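Search this site
Type a tip or a room...

How I Fold Laundry Now (After Folding It With Pincers)

7 min read

So last time I promised the laundry post, and a few of you wrote in to ask where it had got to. It got to September, is where. I've been folding for the Tangen study, the one on teaching robots to fold clothes in ordinary bedrooms, and I've changed the way I do half my washing because of it.

For the folks who missed the earlier post: you hold a gripper in each hand, a chunky thing with two fingers and its own cameras, and you fold clothes with those and leave your own fingers out of it. The cameras record what the fingers are doing. Later on a robot arm with the same sort of fingers learns from the recordings. The part I like is that you don't need a robot in the house to teach one. You need a bed and a pile of shirts, and boy do I have a pile of shirts.

Ashok Maurya runs the recording side at Stakbridge, and he very kindly let me pester him for the details, so there's some of that further down. But first the tips, because that's what you came for.

Spread it out before you fold anything

I used to start folding in midair, chin on the collar, like my mother did. You can't do that with pincers! The shirt has to lie on something, and you have to get it mostly flat before you pick up a single edge. I timed myself doing it the flat way with my bare hands and I'm no slower, and the shirts come out of the drawer looking a lot better.

Tug from two places at once, too. If you pull on one corner the whole shirt just slides toward you. Pinch a sleeve on one side and the hem on the other, pull gently both ways, and the big creases go. Leave the little ones. You'll be there till supper otherwise.

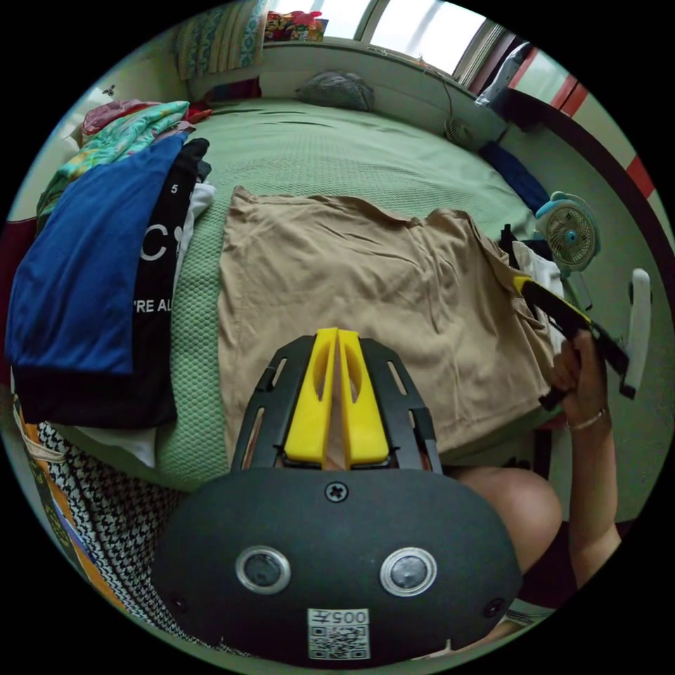
Pinch less than you think you need. My first week I was grabbing great mouthfuls of fabric, and every time I let go there was a puckered lump in the fold. With two narrow fingers you learn to take just the edge, one layer if you can manage it, and lay it down before you open up. Lay it down, THEN let go. I'd been dropping my folds from a few inches up for thirty years and wondering why the sleeves wandered.

Old soft T-shirts are harder than new ones, by the way. They flop. For those I fold the sleeves in first and smooth them with the side of my hand (or the side of the gripper) before bringing the hem up to the collar.

Pick a side for the finished pile and stick to it

Mine goes on the left. The shirt I'm working on stays in the middle, where I can reach it with both hands, and anything not yet folded waits at the far end. It sounds fussy, but I no longer refold things I've already folded, and I used to do that more than I'd like to admit.

Squared-off things make the best base, and slippery things go on top where they can't take the rest down with them. Small stuff like socks I leave to the end. If you tuck a sock into a stack "just for now," you will find it in November.

What the recordings showed

Okay, the research bit. Ashok's group collected 2,013 folds for the main comparison, across homes in Lidthorpe and Rurberg, and they wanted to know whether messy bedrooms help or hurt. The thinking beforehand was split. One side said clear the bed, plain sheet, one shirt, so the robot can see what matters. The other side said leave the room how it is, with the piles and the patterned pillows and whatever's on the windowsill, seeing as that's how bedrooms look.

They trained one version on 1,000 folds from tidied beds and another on 1,000 from beds left as they were. (The odd 13 were duplicates of mine, where I'd pressed record twice. Sorry, Ashok.) On a clean bed the two did much the same. In a bedroom neither one had seen before, the version that had learned among the clutter got more shirts folded, and the tidy-bed version kept reaching for the wrong cloth. Put a stack of folded shirts beside the loose one and it would go and unfold the stack. I laughed out loud when he told me, as I have a toddler nephew with the same method.

There's a limit on it, and Ashok was firm that I put this in. They only tested T-shirts and light tops. Nobody has shown it carries over to jeans or fitted sheets, and the number of test bedrooms was small. He'd like to see it repeated by some other group before anybody gets excited.

The other result is the one I use at home. They took out the folds where the person had stopped to fix a mistake, thinking those were the bad ones, and that left them with 710 clean runs. The robot trained on just those was worse at recovering. When a sleeve flipped back it carried on folding as if nothing was wrong. With the fumbles put back in, it would stop, go back and lay the sleeve flat again. So they now ask us to leave our mistakes in, and to fix them slowly where the cameras can see.

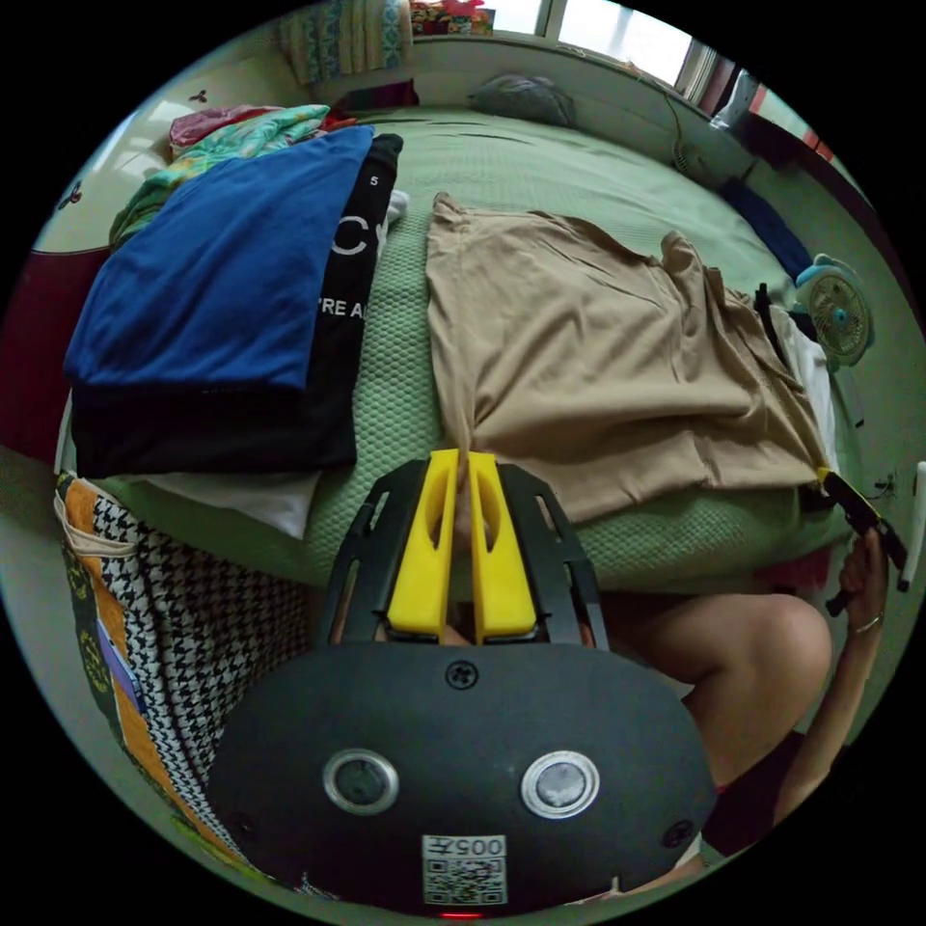
Fix the sleeve the moment it goes. Don't finish the fold and try to poke it back in afterward, because you'll end up opening the whole thing anyhow. I go back one step only, smooth, and carry on from there. It's saved me more time than any of the fancy folding tricks, including the one where you pinch three spots and flick (which I've never once got right).

A few smaller things

Sit down if your bed's low. My back was killing me until I started sitting beside it, and your hands come in at a better angle for the far sleeve too.

Watch your fan. A breeze across the bed will lift a light shirt just as you've got it flat, so aim it at yourself and away from the fabric.

Daylight helps with dark clothes. I can't see the edge of a navy anything under my bedroom lamp, and I do my darks around 10 in the morning now, when the sun's on that side of the house.

Textured bedspreads are good to fold on! The cloth grips a bit and stays where you put it. A satiny cover is hopeless, everything skates. If that's what you've got, throw a bath towel down first.

Shirts with big stiff prints want the fold to run beside the lettering if you can swing it. Fold through the middle of a print often enough and it cracks.

If you'd like to have a go yourself, Ashok's after more homes over the winter. The next round is 2,000 folds and he wants towels in it this time, plus some long sleeves. You'll need a bed you can get to from at least one side, and enough laundry to keep going for an hour. Please don't tidy up for them. I ran around hiding things in the closet before my first session and then had to put it all back out again.

Next month I'm doing pan lids, and where on earth to keep them. Send me your cupboards.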